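Getting a Wooden Deck Ready for Summer

Naima Kabbaj
May 7, 2019

A deck takes more abuse than any other wood on the property. A wall sheds rain. A deck lies flat and holds it, along with leaves, pollen, grill grease and whatever the dog tracks in. Most of the damage I get called out to see in Proltdale started small and sat for a few winters. An afternoon of checking in spring and a couple of days of work will keep most decks sound for a long time.

These tips are for ordinary pressure-treated pine or cedar decks. Composite boards need different cleaners, so check with the maker first.

Start underneath

Everyone starts with the boards. Start with the frame instead, if you can get under there. Take a flashlight and an old screwdriver. Push the tip of the screwdriver into the joists, the posts near the ground, and especially the ledger, the long board that fastens the deck to the house. Sound wood resists. Rotten wood lets the tip sink in with very little push, and it may feel spongy or come away in strings.

Look at the metal while you're down there. Joist hangers should be tight to the wood with every hole filled. A light bloom of rust on the surface can be watched. Flaking rust means the hanger should be replaced. If you find lag screws in the ledger that are loose or missing, or if the ledger has pulled away from the wall at all, keep people off the deck and have someone qualified look at it before you spend a dime on stain.

Low decks are harder. On mine I took up two boards near the house and put them back with screws so I could lift them again the next year. It's worth doing once.

Check the railing

Lean on each post with your hip and push. A post that moves needs a bolt tightened or added. Nails don't hold a railing post for long, and more of them won't help. Half-inch carriage bolts through the rim joist are the usual repair, with washers on the nut side. On stairs, walk up the middle and then up each edge, and listen. A creak is usually a loose tread. A tread that dips is usually a cracked stringer, and that's a bigger job.

Deal with the nails

Older decks are nailed, and the nails work their way up as the boards swell and shrink. You can hammer them down again, but they'll be back by August. Pull each raised nail with a cat's paw and put in a deck screw slightly longer than the nail was. Coated or stainless screws are the ones to buy. Plain drywall screws rust and snap, and they leave black streaks in cedar.

Put a scrap of thin wood under the pry bar so you don't dent the board. If the head breaks off, set what's left below the surface and put the screw in an inch to one side. Drill a pilot hole near the end of any board or it will split.

Replace what's past saving

A board with a few surface cracks can stay. A board that's soft, cupped enough to hold a puddle, or split all the way through should come out. Try flipping it first. The underside is often in good shape, and a flipped board already matches the thickness of its neighbors, which new lumber may not.

When you do buy new boards, let them sit in the shade for a couple of weeks, stacked with spacers. Wet treated lumber shrinks after it's installed, so it can go down nearly touching the next board. Dry lumber needs a gap the width of a 16d nail. Brush preservative on every cut end. It takes a minute and it's the step people skip.

Clean out the gaps

Debris packed between the boards holds water against the joists. A putty knife works, and so does a bent piece of stiff wire taped to a broom handle if your knees are bad. Go along every joist line, where the junk gets stuck. Sweep, then do it again after the wash.
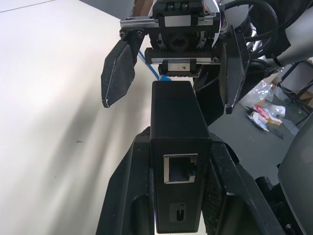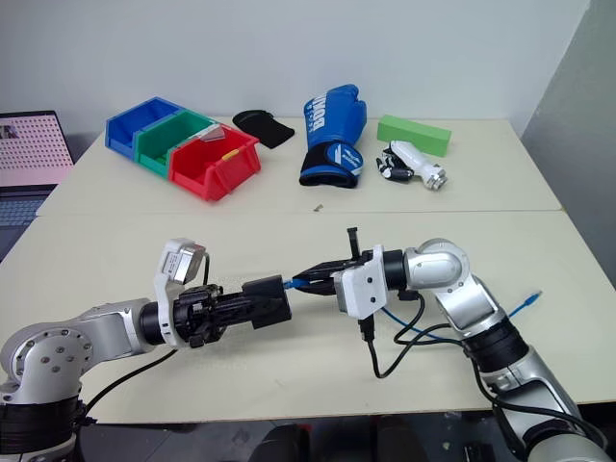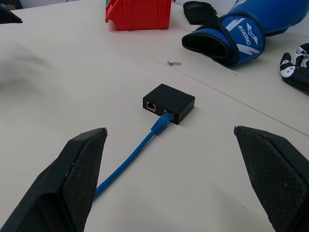 Wash the deck

Move everything off, including the planters. Wet down the shrubs and grass around the deck and cover anything you're fond of with a sheet or a drop cloth. Plastic cooks plants on a sunny day, so use cloth if it's going to be there long.

For plain dirt and green film, use an oxygen-based deck cleaner. It comes as a powder you mix with warm water. Follow the amounts on the tub. Put it on with a stiff synthetic brush on a pole, keep it wet for the time given on the label, scrub along the grain, and rinse with a garden hose. Chlorine bleach will lighten the wood but it breaks down the fibers and rusts the screws, and I'd leave it in the laundry room. Never mix it with any other cleaner.

Gray boards may need a brightener after the cleaner. Most of these are oxalic acid, and they bring back a good deal of color, especially on cedar. Wear gloves and eye protection, and rinse well.

About pressure washers. I own one and I use it less than I used to. Held too close, the tip cuts into the soft part of the grain and leaves the surface furry. If you rent one, use a wide fan tip, start low, stay a foot off the boards, and keep moving with the grain. Try it in a corner first. Said Mahrous, my neighbor over in Bonside, wrote his initials in his deck by accident and ended up sanding the whole thing.

Grease under the grill

Grease spots won't take stain. Put down baking soda or plain clay cat litter, leave it overnight, and sweep it up. Scrub what's left with dish soap and hot water. A bad spot may take two or three rounds, and a very old one may have to be sanded out. Afterward, put a mat under the grill and lift it now and then to let the wood dry.

Let it dry, then sand if you must

Give the deck at least two dry days after washing, more if it's shady. Sprinkle a few drops of water on a board. If they soak in, the wood is ready for stain. If they bead, there's still old finish in the way, or moisture, and stain will sit on top and peel.

Sand only where it's rough. Hand rails and stair edges deserve the most attention, since that's where people get splinters. Use 60 or 80 grit on the floor and a bit finer on the rail. Anything smoother closes up the wood and the stain can't get in. Set the screws below the surface before you run a sander over them. If the deck is old enough that it could be painted with lead paint, or was built with older arsenic-treated lumber, don't sand it until you've found out.

Staining

I use semi-transparent stain on most decks. It shows the grain, it wears away without peeling, and you can recoat without stripping. Solid stain hides more but behaves like paint on a floor, and sooner or later it has to be scraped. Clear sealer looks nice for a season.

Check the forecast before you open the can. You want a day that isn't too hot, no rain until the day after, and the deck in shade while you work. Stain that dries as it hits hot wood leaves lap marks.

Stir it well and keep stirring. If you have more than one can, pour them together in a big bucket so the color stays even. Do the railing first and work down. On the floor, take two or three boards at a time and go the whole length before you stop. A roller or a pad puts it on quickly, but follow with a brush to push it into the grain and wipe off puddles. One thin coat is enough on many decks. Too much stays sticky.

Oily rags can catch fire by themselves as they dry. Spread them flat outdoors on concrete until they're stiff, or drop them in a metal can full of water with a lid. Don't leave them wadded up in the garage.

Keep people off for a day, and wait a couple more before the furniture goes back.

Through the rest of the year

Sweep weekly when the leaves are coming down. Raise planters on feet or blocks so air gets under them. Move the furniture a few inches once in a while. Trim back bushes that lean on the boards, and point any downspout away from the posts.

In winter, use a plastic shovel and push the snow along the boards, not across them. Rock salt is hard on fasteners. Sand gives you grip, though you'll be sweeping it up in April.

Test with drops of water again next spring. If the water still beads, wash the deck and leave the stain for another year. Sunny decks on the south side usually want a fresh coat sooner than shaded ones, and the stairs sooner than either. You can do just the stairs if you wrote the color name down somewhere. I write mine on the inside of the shed door, with the date.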